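Dresser top turned cloudy and tacky after cleaning, how far down do I need to go?
Posted in Furniture Care and Refinishing
June 13, 2023
163 views

I have a bedroom dresser with a dark reddish-brown finish. Age unknown. It came out of an estate sale with no maker's mark inside the drawers or on the back panel. The sides and drawer fronts are fine. The top has two problems.

First, there is a hazy area near the back left, 13 inches long, with a gray-white cast. It does not change when the room warms up or cools down. Second, the front third of the top is slightly tacky. Paper laid on it overnight sticks a little and leaves fibers behind when lifted.

What I have done so far:

Wiped with a damp cotton cloth and a few drops of dish soap, then dried. No change to haze, tackiness slightly less for a day.
Wiped with mineral spirits. Cloth came up yellow-brown. Haze disappeared while the surface was wet and came back when it dried.
Applied one coat of Liltico paste wax to a test patch at the back. It buffed up fine over the good finish and smeared over the tacky part.

I would like to keep the color. I don't need it to look new. Do I have to strip the whole top, or can the existing finish be repaired? I have a random orbital sander but would prefer not to use it, as I can't tell whether the top is solid or veneer.

idudholm_bench

Don't sand yet. You need to know what the finish is before you pick a method, and the test takes ten minutes.

Pick a spot that doesn't show. The underside of the top's overhang works if it was finished, otherwise use the back edge. Put a drop of denatured alcohol on it and wait a minute. Touch it with a cotton swab. If the finish goes soft and comes off on the swab, it is shellac. If nothing happens, move an inch over and repeat with lacquer thinner. If that softens it, it is lacquer. If the thinner wrinkles it or does nothing, you have varnish or polyurethane, and spot repair gets a lot harder. Gloves on, window open, no pilot light in the room.

Your mineral spirits result tells you a few things. The yellow-brown on the cloth is old wax and furniture polish, not the finish itself. Mineral spirits won't dissolve any cured finish you are likely to find on a dresser. The haze vanishing under a wet surface and returning when dry means the surface is scattering light, either from fine scratches or from moisture caught in the film. If it is moisture and the finish is shellac or lacquer, it can usually be reversed.

Order of work if it tests as shellac:

1. Take the wax off completely, including your test patch. Mineral spirits, clean cloth, change the cloth often. Repeat until the cloth stays clean.
2. Let it dry overnight.
3. Make a pad from a lint-free cloth folded over a bit of cotton. Charge it with alcohol, then press it on scrap until it feels barely cool. It should not leave a wet streak.
4. Pass it lightly over the haze with the grain. Lift off at the end of each stroke. Never stop on the surface.
5. Quit after a few passes, wait an hour, look again.

If it is lacquer, the same job is done with a retarder spray, in light coats. I have used the Koltus one and it worked, but any brand that lists butyl cellosolve will do the same thing.

The tacky zone at the front is a separate problem. That is where hands and forearms land, and skin oil softens old finish over the years. Cleaning helps only if the softening is shallow. Scrape a small area with a fingernail after cleaning. If it rolls up into gum, that section of film is gone and has to come off. You can limit the work to the top and leave the sides alone, using the edge as your break line.

For solid versus veneer, pull the top drawer and look up at the underside of the top. Compare the grain with the upper face. A knot or strong figure that shows on both sides in the same place means solid.

wax_and_wane

Just put polyurethane over it. I did a nightstand that way and it was fine.

zwahlen47

Do not put polyurethane over a tacky surface that has had paste wax on it. It will fisheye, it may stay soft, and then you have two finishes to remove.

I agree with the solvent test above. Two additions.

Check what has been sitting on the top. Soft vinyl and some coated bags contain plasticizer, and it migrates into lacquer under steady contact. The result is a gummy patch in the outline of the object. Pen barrels with rubber grips do it too. My own dresser top collects that kind of thing near the front corner.
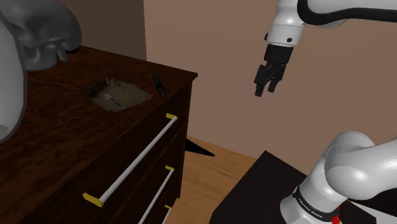 Dresser top, front corner, bag-like object and black pen-like tool.

If your tacky area has a definite shape, suspect this first. If it fades out gradually toward the middle, skin oil is the better guess.

For the final rubbing, start at 2000 grit with a little mineral oil as lubricant and stop as soon as the sheen is even. Wait at least a week after the last solvent work. Put felt pads or a cloth runner under anything that stays there.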